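Pliklow-Hilfeforum › Pen & Paper › Spielleitung

Feuergott in der Kampagne: Gruppe will ihn anbeten statt bekämpfen

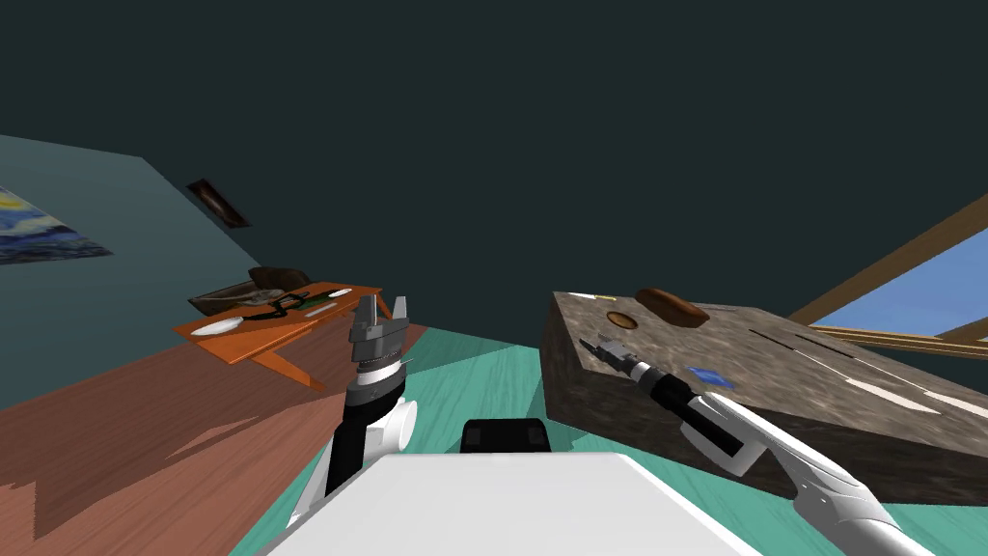
Theresia Riedl
Ich leite seit November eine Runde in einer selbstgebauten Welt namens Ludcombe. Der große Gegenspieler heißt Ranjbar, ein Aschefürst, der unter einem erloschenen Vulkan schläft und beim Aufwachen die Küste verbrennen soll. Drei Seiten Hintergrund, eigene Liturgie, ein Kult mit Rangordnung, das volle Programm.

Jetzt hat meine Gruppe den Kult gefunden und ist eingetreten. Alle vier, samt der Paladinin. Begründung: Die Kultisten hätten als Einzige im ganzen Land freundlich gegrüßt und außerdem Suppe angeboten. Die Suppe hatte ich improvisiert, weil mir gerade nichts Bedrohliches einfiel.

Die Stadt Kencombe, die sie eigentlich retten sollten, finden sie "unsympathisch" (dort gab es Brückenzoll). Laut meinem Zeitplan wacht Ranjbar in 9 Spieltagen auf. Lasse ich das laufen, oder gibt es einen eleganten Weg, sie zurück auf die Heldenseite zu schubsen, ohne dass es nach Schubsen aussieht? Wir spielen Stufe 3, falls das wichtig ist.

Bello Wike
Stufe 3 und Aschefürst, da würde ich mir um die Heldenseite keine Sorgen machen. Einmal husten lassen, neue Charaktere bauen, fertig.

Chepkoech Mosoti
Ich würde es laufen lassen, aber den Kult ernst nehmen. Bisher kennt deine Gruppe von ihm Suppe und gute Manieren. Eine Rangordnung hast du, also gib ihnen Aufgaben daraus. Erst Brennholz sammeln. Dann Brennholz bei Leuten sammeln, die es selbst brauchen. Dann ein Haus, in dem angeblich keiner mehr wohnt. Irgendwann bleibt jemand am Tisch sitzen und fragt, was man hier eigentlich tut, und dann hast du deine Kampagne wieder, vermutlich eine bessere als die geplante.

Wichtig wäre mir, dass der Fürst selbst bis dahin nicht auftritt. Ein Gott, der in der zweiten Sitzung schon Dialogzeilen hat, ist ein Vermieter. Lass ihn träumen. Die Paladinin bekommt die Träume zuerst, und zwar schriftlich, auf einem Zettel, den sie nicht vorlesen muss. Bei uns hat so ein Zettel einmal einen ganzen Abend gesprengt, darauf stand nur: "Er kennt deinen Namen und spricht ihn falsch aus."

Den Zeitplan würde ich behalten und offen zeigen. Jeden Morgen ist ein Brunnen mehr warm. Wer dann noch Suppe will, soll Suppe bekommen.

Und Kencombe braucht dringend einen Menschen, den man mögen kann. 500 Einwohner und alle kassieren Zoll, da wäre ich auch übergelaufen.

Eifion Landeg
Kurze Ergänzung zum Vorigen: Klär vorher mit der Spielerin der Paladinin, was mit ihrem Eid passiert. Ich habe das einmal im laufenden Spiel entschieden, mitten in einem Kampf, und durfte mir danach bis halb zwei nachts anhören, was im Regelwerk steht. Sie hatte übrigens recht. Zwei Minuten Gespräch vor der Sitzung reichen völlig.

Falls du eine zweite Fraktion brauchst: ein älterer, kleinerer Feuerkult, der Ranjbar für einen Hochstapler hält. Streit unter Gläubigen schreibt sich fast von allein.

Theresia Riedl
Danke, die warmen Brunnen sind schon eingebaut. In Kencombe gibt es jetzt eine Bäckerin. Die Gruppe hat gefragt, ob sie auch in den Kult möchte.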